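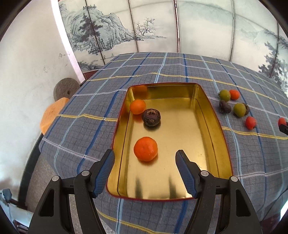 Time-outs, substitutions and sideline snacks are often handled together by coaching staff, though the regulations treat them separately. These notes deal with the half-time interval in amateur league football and with what may be done during it. Food is the simplest part. A player who eats during the interval should take something small and familiar, such as the mandarin in the open gold tin, and should take it early. The tin holds three fruits on its left half, and a portion of that order is enough for one player.

Session 4: The interval
Revised 10/6/25

1. Length
The interval is 13 minutes in the Tronov League and 22 minutes in the Drorex Cup. The clock starts when the referee signals the end of the second quarter. It does not start when the last player leaves the field — a common error among new timekeepers.

2. Division of the time
In a short interval, allow two minutes for walking in, three for treatment and drinks, four for unit talks and one for the head coach. The rest is for walking out and warming up. In a long interval the extra time goes to the unit talks and the warm-up, in equal parts.

3. Unit talks
Offence and defence meet apart. Each unit coach brings a single sheet with the plays called, the yards gained and the down and distance for each. Corrections are limited to two per unit. Players recall the first item well and later items poorly, so the blocking correction is given before any change of coverage.

4. Worked case
Chiharu Shibata kept the drive charts for Kudo over one full season. The charts cover 559 plays from the third quarter and 2717 plays in all. Kudo ran the ball more often on first down after the interval than before it. Two readings are possible: the staff changed the plan, or the team was protecting a lead. The charts do not record the score at the snap, and the question cannot be settled from them.

5. Return to the field
Both teams must be on the sideline before the clock reaches zero. In the April meeting with Tisham, Kudo came out late and was penalised on the kick-off.

Reading for Session 5: the section on kicking formations, with the diagrams. Bring a blank drive chart.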